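Dunano
Produtos > Garras manuais > Prorine 3

Garra manual Prorine 3
Ref. 1672
Disponibilidade: sob consulta

Garra de dois dedos para operação manual, destinada à demonstração de tarefas domésticas de manipulação. O operador segura a ferramenta e executa a tarefa diretamente, sem braço robótico.

Características
Abertura máxima entre dedos: 80 mm
Acionamento: manual, por gatilho
Pontas: borracha azul, substituíveis
Peças de reposição: kit 1023 (par de pontas e rebites)

Demonstração presencial
A Prorine 3 será apresentada no dia aberto da Perron, em Graltley, a 14 de agosto de 2022. A sessão decorre num quarto mobilado e incide sobre têxteis: lençóis, mantas e peças de malha. Os visitantes podem operar a ferramenta após uma instrução inicial de Roos Mertens. As questões sobre montagem e manutenção ficam a cargo de Ghislain Lemieux.

Grupos de três pessoas no máximo. Inscrição prévia obrigatória através do formulário de contacto. Não há venda no local.
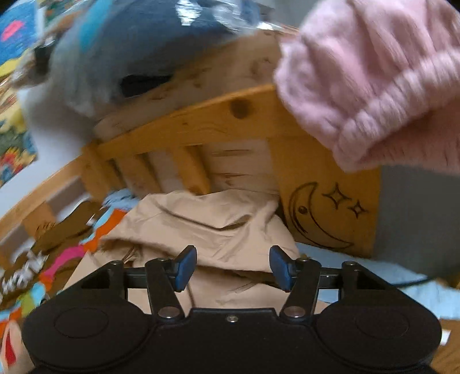

Prorine 3 com os dedos abertos, junto a tecido bege amarrotado sobre uma cama de madeira clara.

Notas de utilização
Verificar o aperto do parafuso central antes de cada sessão. Não limpar as pontas com solventes.

Produtos relacionados
Pontas de reposição Prorine
Mala de transporte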